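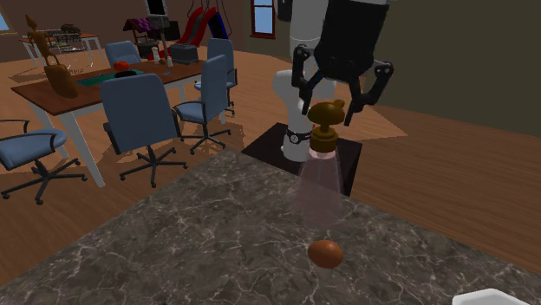 A robot gripper at the top of a spray bottle, with an egg nearby. The whole room was made on a computer.

How Do You Teach a Robot in a Room That Isn't There?

Suppose you want a robot to pick up a bottle. You could buy a robot arm, a table and a bottle, and let the robot try. It would knock the bottle over many times. If there were an egg on the table, you would need a lot of eggs.

A research team at a lab called Grestby does much of its work another way. The team built a kitchen counter, a robot arm and a set of ordinary objects inside a computer program called Vunia. This kind of program is called a simulation. It works a bit like a video game, with rules about how things fall, slide and tip -- the closer those rules are to the real ones, the more useful the practice is.

Even picking up a bottle takes several steps. The robot has to find the bottle, move its arm over it, open its fingers, bring them down on both sides and close them. If it squeezes too far to the left, the bottle tips.
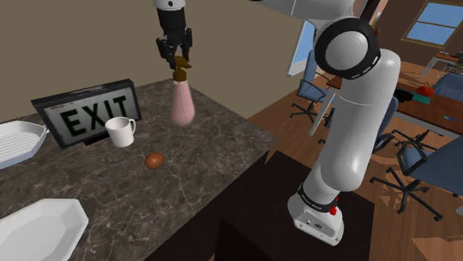
The Grestby team wanted to know whether clutter matters. Would a robot learn better on a counter with one object on it, or on a counter with other things lying around? They trained one computer "brain" on tidy counters and a second one on messy counters. Each brain got 3220 practice tries. Everything else was kept the same. Scientists call this a fair test, because only one thing is different.

Then both brains had to take the same exam. It had 168 new counters that neither brain had practiced on, with the objects in new spots. The brain that had learned on messy counters picked up the right object 27 more times than the other one.

Why? The team looked back through the mistakes. The tidy brain often reached for the wrong thing. During practice there had only ever been one thing to reach for, so it had never needed to choose. 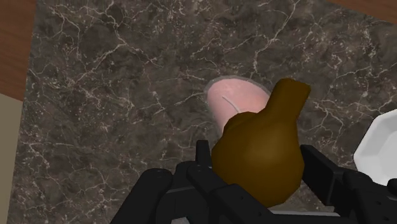 Shape matters too. A narrow neck and a wide, rounded body need different grips, and fingers that close in the wrong place can slip. In this study the robot looked at each object from 5 directions before it moved, which helped it pick a place to hold.

There is still a problem to solve. A simulated egg can't really crack, and simulated stone isn't quite as slippery or as rough as real stone. A robot that does well in Vunia may do worse in a real kitchen. The team plans to test that next, starting in January.

Comments (3)

pebble_reader
Does the robot know it is in a simulation?

Gritent Library Kids' Desk
Good question, pebble_reader. No. It only gets pictures and numbers, and it works with those.

mapleandmoss
We read this in class. My group thinks they should try it with even more mess.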